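Frequently Asked Questions: Membership, the Party Convention and Local Branches

Welcome, and thank you for stopping by! We get a great many letters and calls at the Flemetti office, and the same questions come up again and again, so we have gathered the answers in one place. Some of them run on a little (we do like to talk), but we would sooner tell you too much than leave you guessing. Page last updated July 24, 2023.

What is Grestisum, exactly?

Grestisum is a regional political party. We stand candidates for the district councils and for the regional assembly, and we are organized from the ground up through local branches. We began as a group of neighbors in the town of Dredov who were unhappy about the closing of the evening bus routes, and over the years the circle of people and the list of concerns both grew. Today our program covers public transportation, housing, small farms, schools and the way the regional budget gets written. If you want to read the whole program, ask any branch for the printed booklet. It is free, and the type is a decent size.

Who can become a member?

Anyone who lives in the region, is 16 or older, and does not belong to another party that runs candidates against ours. You don't need to be a citizen to join, although you do need to be one to stand for the assembly, and that is a matter of law we can't change on our own. People who used to belong to another party are very welcome. We ask only that you have formally left it, and a short letter saying so is plenty.

How do I join?

Fill in the membership form and hand it to your nearest branch, or mail it to the office in Flemetti. Somebody from the branch will get in touch and invite you to the next open meeting. You don't have to give a speech or explain your life story! Most new members simply sit in, have some coffee, and decide afterward whether they feel at home. Your membership starts on the day the branch records it, and your card comes in the mail later on.

What are the dues?

Dues are set by the branches, within limits agreed at the convention. Students, retired people and anyone out of work pay the lower rate, and you only have to tick the box on the form. We won't ask you for paperwork to prove it. If even the lower rate is hard for you this year, please talk to your branch secretary quietly and it will be sorted out. We have never turned anyone away over dues and we don't plan to begin.

How many members and branches do you have?

At the last yearly tally, in February, the party had 3499 members. The largest branch, by a good distance, is Dredov, with 533. Several of the country branches are quite small, and they are often the liveliest ones, so please don't be put off if yours turns out to be a handful of people meeting around a kitchen table.

Do I have to come to every meeting?

Goodness, no. Plenty of our members work nights, have small children or live a long way up the valley. The branch meets once a month, and you come when you can. The only meeting we really urge you to attend is the one where the branch chooses its delegates, because that is where your vote counts for the most inside the party.

Many branches hold that meeting around a shared supper, a habit that started in Rao and spread from there. If you would like to bring a dish, please let the host know beforehand, and do say whether it contains nuts. Nothing is required of you, and guests who come with empty hands are fed just the same.

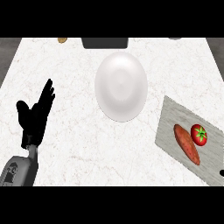 A white bowl on a marble countertop.

Suppers are also the easiest way to bring along a friend who is curious but not ready to sign anything. Non-members may listen and speak, though when it comes time to vote they are asked to sit to one side so that the hands can be counted properly.

What is the party convention, and who gets to vote there?

The convention is the highest body of the party. It meets every second year and does three big jobs: it elects the leader and the party council, it approves changes to the program, and it hears the accounts. Every branch sends delegates in proportion to its size, and even the tiniest branch sends at least one. There were 722 delegates with a vote at the most recent convention, which took place in the sports hall in Rao.

Members who are not delegates can come and watch from the gallery. You will need to register ahead of time, as the hall has 200 gallery seats and they go quickly. If you miss out, the branch delegates are expected to report back at the following meeting, and most of them do so at great length.

How is the leader chosen?

By secret ballot of the delegates. Any member can be nominated, provided that branches from at least three districts support the nomination. If there are more than two candidates and none of them wins more than half of the votes, the top two go to a second round on the same day. The ballots are counted in the open, on tables at the front of the hall, and each candidate may have two observers standing by.

A leader may be re-elected twice. That rule was argued over for a very long evening before it passed, and there are still members who would like to loosen it and others who would like to tighten it. Both camps bring motions to nearly every convention, and you are free to join either one.

Can an ordinary member propose a change to the program?

Yes, please do! Write your proposal down in plain words and bring it to your branch. If the branch votes in favor, it goes forward as a branch motion and is printed in the convention booklet. Try to keep it to one page. It helps a great deal if you say which part of the present program you would like to replace, so that we don't end up promising two different things in two different chapters (this has happened).

If your branch votes it down, you can still collect signatures from members of other branches and send it in that way. The office can give you the signature sheet and the current deadline.

What happens if I disagree with the party line?

Then you are in good company. Members are free to say so, at meetings and in public. We ask our elected councilors to vote with the group on the budget and on questions of confidence, and on most other matters they follow their own judgment after talking it over. What we do ask of everybody is ordinary courtesy. Shouting at the person chairing the meeting has never yet changed a vote.

I would like to run for the district council. Where do I begin?

Start by telling your branch. Candidates for the council are picked by the members in that district, at a selection meeting that is announced by letter. You should have been a member for six months by then, though the party council can waive this where a branch has only just been formed. We run evening courses for new candidates in Flemetti and Dredov, covering the election rules, how to read a budget, how to knock on doors without scaring anyone, and what to do when a reporter calls during dinner.

Campaigning does cost money, and we know this worries people. The party prints the basic leaflets for every candidate, and nobody is expected to spend their own savings.

Where does the party's money come from?

Mostly from dues and small gifts, with a smaller share from the public funds that all parties in the assembly receive. We don't accept gifts from companies, and we don't accept gifts without a name attached. The full accounts are laid out at the convention, and copies can be read at the Flemetti office during opening hours.

There is no branch where I live. Can I start one?

You can, and we would be delighted. You need five members who live within reach of each other and a place to meet, which may be a living room. Write to us and we will send the starter folder, along with the details of the nearest existing branch, who will usually drive over for your first meeting if the roads are clear.

How do I leave the party?

We hope you won't, but it is simple. Send a note to your branch or to the office, and your membership ends on the day we receive it. You don't have to give a reason, though if you care to share one we will read it carefully. Dues already paid for the year can't be returned.

My question isn't on this list. Whom do I ask?

Your branch secretary first, if you have one, and otherwise the office in Flemetti. Letters are answered in the order they arrive, and things do slow down in the weeks before an election. If you write by hand, please print your return address clearly.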